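Trimming email alerts and digests on a household account

A shared household inbox collects notifications faster than anyone reads them. Ours held 2,482 unread messages in December, nearly all of them sent by services rather than people. The steps below were done in Trelora mail, but most programs have the same settings under other names.

Sort before unsubscribing. Order the inbox by sender, not by date. In our case 17 senders accounted for most of the volume. Write those down and ignore the rest for now.

Set the frequency at the source. Open each service's notification page and change instant alerts to a daily or weekly digest. Flader hides this under Profile, then Delivery. If a service offers both email and phone alerts, turn one of them off.

Stagger the digests. Three digests arriving at 7 a.m. will be skimmed and deleted. Put one in the morning, one at the end of the workday and anything long on Saturday.

Filter by address, not by subject line. Subject wording changes without notice. A rule that matches the sending address and moves the message to a labelled folder will keep working until the sender changes domain.

Leave bills, bank notices and password resets out of every rule - these should always land in the main inbox. Test each new rule on old mail first if your program allows it.

Set an expiry. Digests older than 2 weeks can be deleted automatically. Check that the rule applies only to the digest folder, and that starred messages are exempt.

Review connected accounts twice a year. A digest service keeps reading any social account it was linked to, even after the emails are switched off. Revoke access from the social network's own security page. 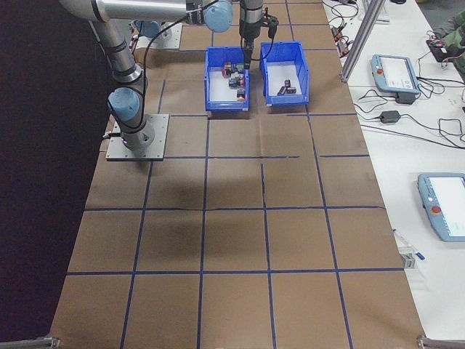
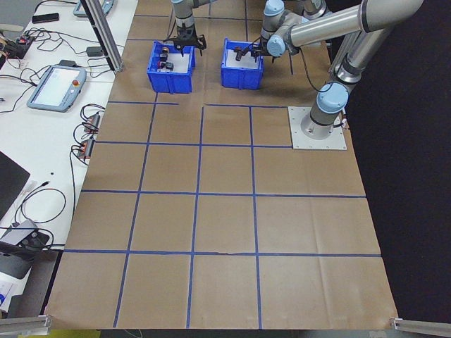
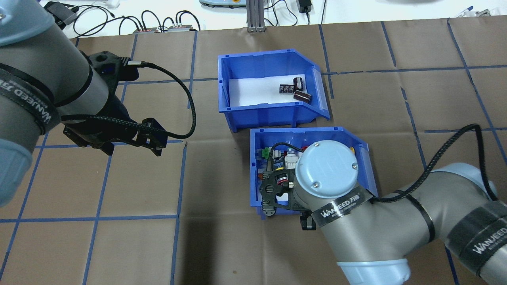 Blue tape grid on brown paper, all three views.

Hui-mei Lau
Contributing Editor, Home Office and Workshop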